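Senemus Remote Demonstration Kit for Simulated Two-Arm Robots

From Jolell. Page last revised May 5, 2026.

Senemus lets a person drive a two-arm robot around a simulated house and record what they did, so that a learning system can study it later. You wear the headset, hold a controller in each hand, and open doors for a living. There are worse jobs, and a few of us have had them.

The kit is aimed at labs and small teams who need demonstrations of ordinary household work and would like to collect them before anybody buys a robot. Nothing gets scratched. The Matubbar house pack, included with every license, has wooden doors throughout, and our own staff have walked into all of them.

What the operator sees

The operator's view comes from the robot's head. Look down and you get the torso; look up and you get your two grippers, wherever you last left them. The view tilts when the head tilts. New operators tend to fight this for the first session and then forget about it.

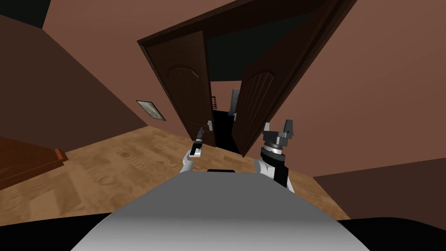

Operator view at a double door, both leaves open. Left gripper closed, right gripper open.

Double doors are the task we get asked about most. A single door can be bullied. A double door wants both arms and a plan for the torso, which is wider than operators remember. Each arm follows its own controller, and the base is driven from the left thumbstick. You can hold one arm still with the grip lock while the other does something useful, or while you scratch your nose.

Recording

Press the right menu button to start an episode and press it again to stop. Senemus saves both arm paths, both gripper openings, base motion, and every camera you have switched on. Bad takes can be thrown out from inside the headset with a two-second hold on the same button. We tried a single tap in the first release. Sorcha Carroll, who runs operator training here, lost 31 good episodes in an afternoon and filed the change request herself.

Carrying things

Episodes can start with an object already in either hand. This matters more than it sounds. A demonstrator with a full hand moves differently from one with two free hands, and a robot that has only ever learned the second kind will be surprised by the first.
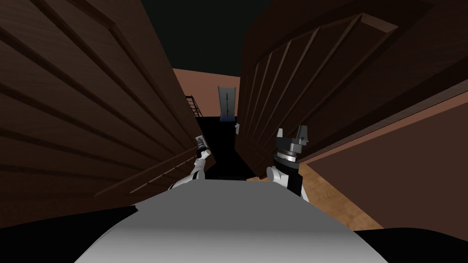

Doors open a little, small handheld object in the left gripper, right gripper empty.

The narrow-gap tasks are rated hard, and we stand by the rating. If your operators breeze through them, please write to us — we may be hiring.

Wrist cameras

The head view is fine for getting to the door and poor for the last inch. Each gripper carries its own camera, shown to the operator as a small inset and saved at full size with the episode. Chiamaka Okoro, our lead on contact modeling, recommends leaving both on even if you think you won't use them. Storage is cheap, and repeating 151 episodes is a long week. 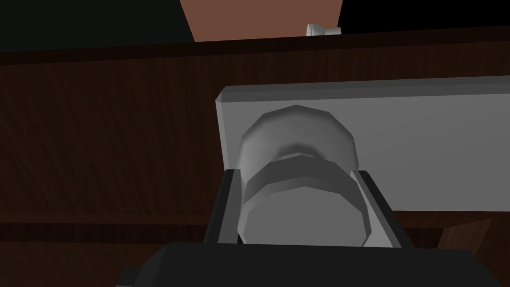
Close view of the gripper, two fingers on a cylindrical part.

Objects look plain up close, with visible facets on anything round. That keeps the frame rate up. Smoother models are planned for the November update.

In the box

Senemus license, one seat
Matubbar house pack
Tamthorpe controller mounts, one pair
Head strap spacer
Printed quick guide, mostly about doors

The headset and the computer are yours to supply. The Tamthorpe mounts are optional, though your wrists will form an opinion by the end of the first day.

Price: $1,078 per seat. Additional seats on the same site are quoted separately. Order through the Jolell sales desk and include the number of operators you expect to have logged in at once.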